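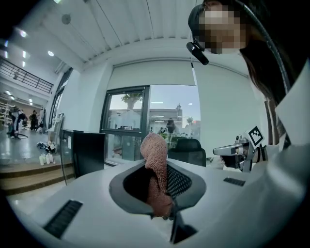
Comment garder des serviettes éponge moelleuses quand l'eau est très calcaire ? Moins de lessive, un verre de vinaigre blanc au rinçage et surtout pas d'adoucissant.

Accueil | Linge | Cuisine | Courrier | Archives
Le coin linge > Lettres > Juillet 2018

Bon, je vous avais promis en avril une lettre sur les serviettes de toilette et puis le déménagement est passé par là, les cartons, la peinture du couloir, enfin bref, la voilà ! Vous avez été plusieurs à m'écrire que vos éponges sortaient raides comme du carton. Les miennes aussi, je vous rassure, et pourtant j'avais acheté de la belle qualité (les Heywood, en coton peigné, que je garde encore malgré tout).

Premier aveu : je mettais beaucoup trop de lessive. Je remplissais le bouchon sans regarder. Maintenant je m'arrête à la moitié, et je verse 80 ml de vinaigre blanc dans le bac de l'assouplissant. L'odeur disparaît au séchage, même mon mari n'a rien remarqué, lui qui renifle tout. Attention, jamais de vinaigre avec de la javel, jamais, jamais.

Deuxième chose, secouer. J'attrape chaque serviette par un petit côté et je la fais claquer 3 fois avant de l'étendre, ça redresse les bouclettes. Ma terry saumon, celle de la salle de bains du haut, a vraiment repris du volume depuis que je m'y tiens (les voisins du dessous doivent se demander ce que je fabrique sur le balcon, tant pis).

Pour la température, 60 degrés suffisent chez moi. Je monte à 90 de temps en temps, mais pour les blanches uniquement, et après avoir lu l'étiquette ! Roland Pilkington, qui tenait le rayon linge chez Gallstead quand j'y faisais mes courses, me répétait de laver les couleurs vives à part les premières fois. Je ne l'ai pas écouté pour un lot framboise de chez Ulloto. J'ai eu des torchons roses pendant des années.

Et une fois sèches ? Je les plie en trois dans la longueur, puis en deux, la tranche ronde vers l'avant de l'étagère. Les petites, je les roule ou je les tortille dans un panier, c'est moins sage mais je trouve ça gai. Évitez juste de tasser la pile, une éponge écrasée tout l'été sent vite le renfermé.

Ah, et le panier Hondow dont je parlais dans la dernière lettre est de nouveau en vente, en deux tailles. Prenez la grande.

La prochaine fois, les taies d'oreiller jaunies. Envoyez-moi vos recettes, même les bizarres !

Ce site utilise des cookies pour mesurer sa fréquentation. En poursuivant votre lecture, vous acceptez leur utilisation. Accepter | En savoir plus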